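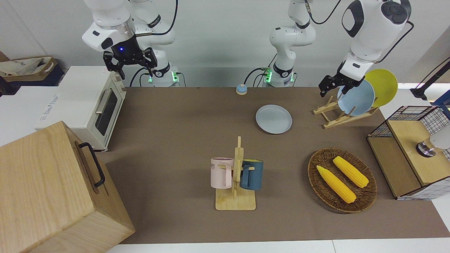 Merike Lepik
Sound and print restoration, Kļaviņa workshop

2019-07-13

Reel 3 of the ghost picture came back out of the can this morning and I have spent most of the day with it, which is more than I meant to, but it is such a good reel! This is the one where the widow walks the upstairs hall with the lamp and you hear the nursery door before you see it. Margus Toom had warned me that the track was thin in the hall section and he was right. There is hiss all the way through, and then a low thump under it that I took for the first ten minutes to be part of the haunting. I even wrote it down as an effect. Then I heard it again under the breakfast talk, where no ghost has any business being, and went looking for a bad splice.

There are two of them, as far as I can tell by ear and by running the print slowly over the bench. One comes just before she sets the lamp down, the other in the middle of the doctor's speech. Both were made with tape that has gone yellow and crept sideways a little, so the edge of it sits over the track. I have lifted and remade the first. The second I left alone, because there are frames missing on either side and I would like Margus to see it before I touch anything. 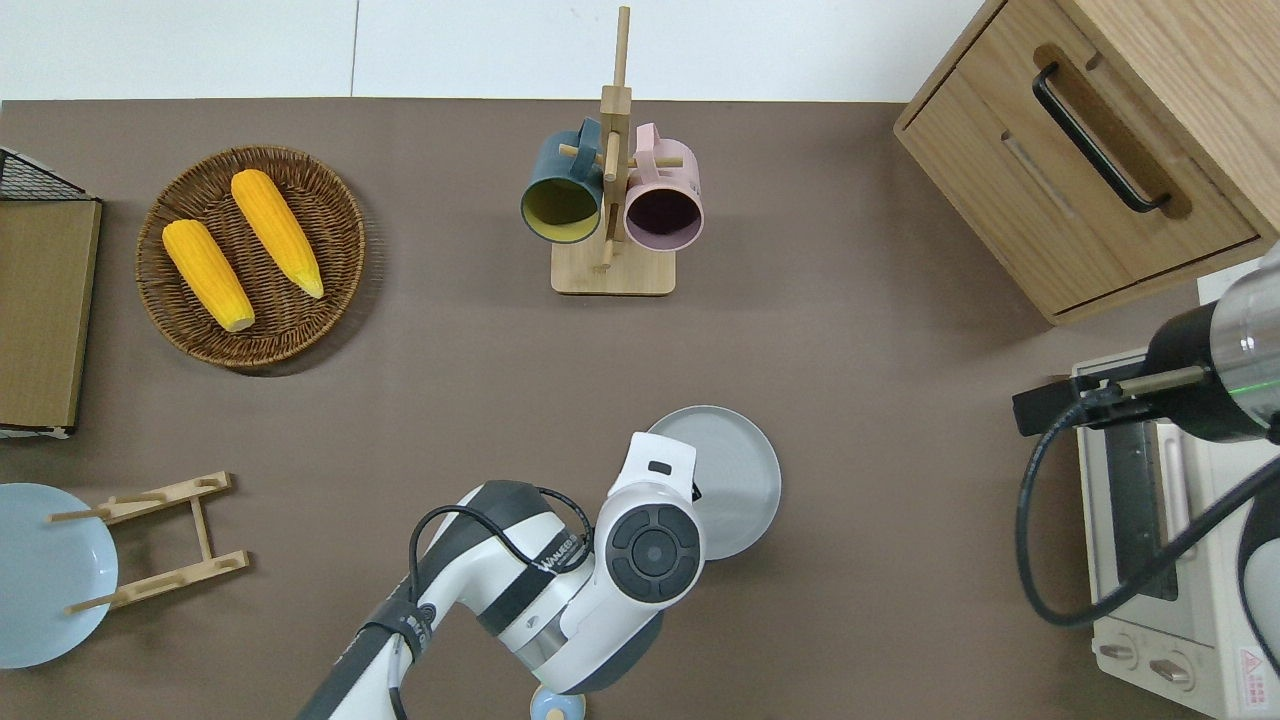 The doctor's speech also jumps, and I am nearly sure the jump was not in the release. He says "your husband never" and then he is across the room with his hat on. Jaanus Grigaitė has the continuity script from the Teltport collection and is going to read me the page over the phone. If the line is longer on paper we should ask whether the Teltport print has it, even if their picture is worse than ours. I would happily take a scratched doctor over no doctor.

Transfer notes, so I don't have to work them out again: ran the hall section through the Orkix at the lower gain, high-pass off, no noise reduction of any kind. I tried it once with reduction on, just to hear, and it took the hiss away and most of the house along with it. The creaks lost their wood, if that makes sense. The director plainly wanted that hall to have air in it, and I would rather have too much air than none. Mark Anthony Ocampo will disagree with me and he is welcome to come and listen - I have kept both passes, in the folder marked hall, A is flat and B is cleaned. 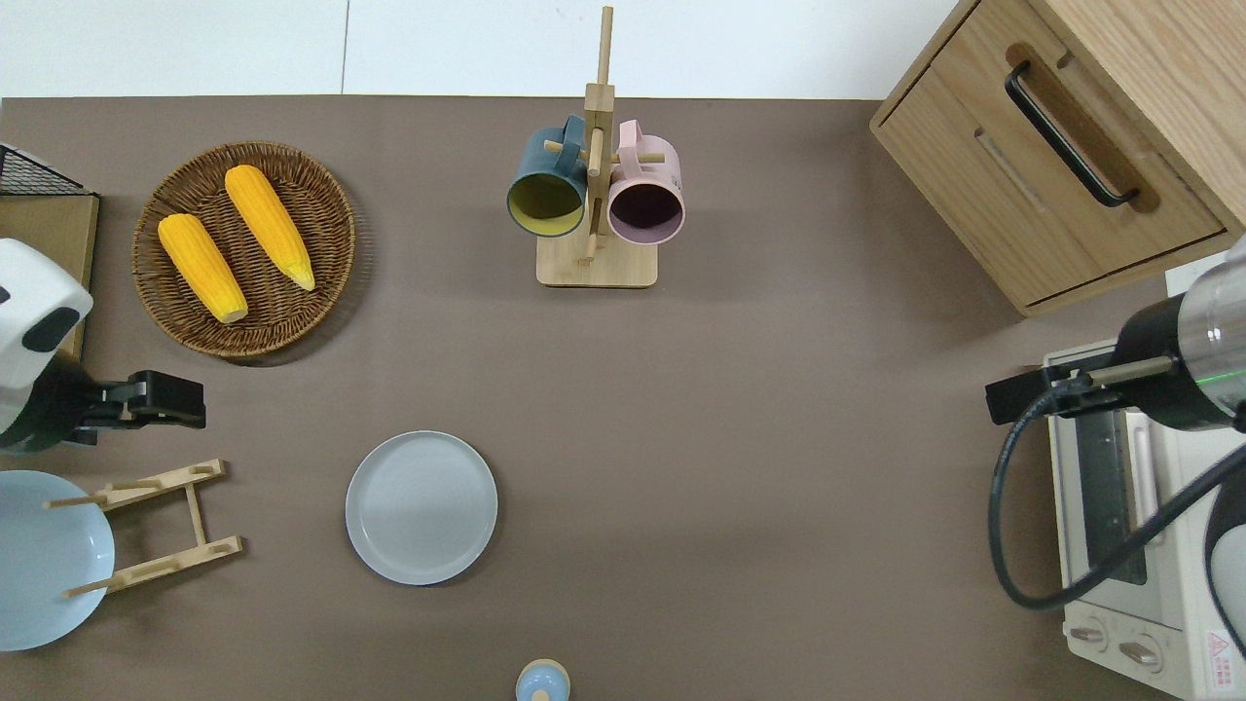 Workshop notebook, vol. 9, p. 2

Picture side, quickly. The night exteriors are much too blue in the reference tape and I don't believe them. The print itself is softer and browner, and the lit window in the gable reads as a warm little square, so you notice when it goes out. On the tape you hardly do. Santino Sosa graded the first two reels from the print and I think we should go on that way.

Still to do: the second splice, the phone call with Jaanus, new leader on the head of reel 4. The Skusero people want a clip for their November program and asked for the nursery door. I said they could have the lamp walk and stop right before it opens.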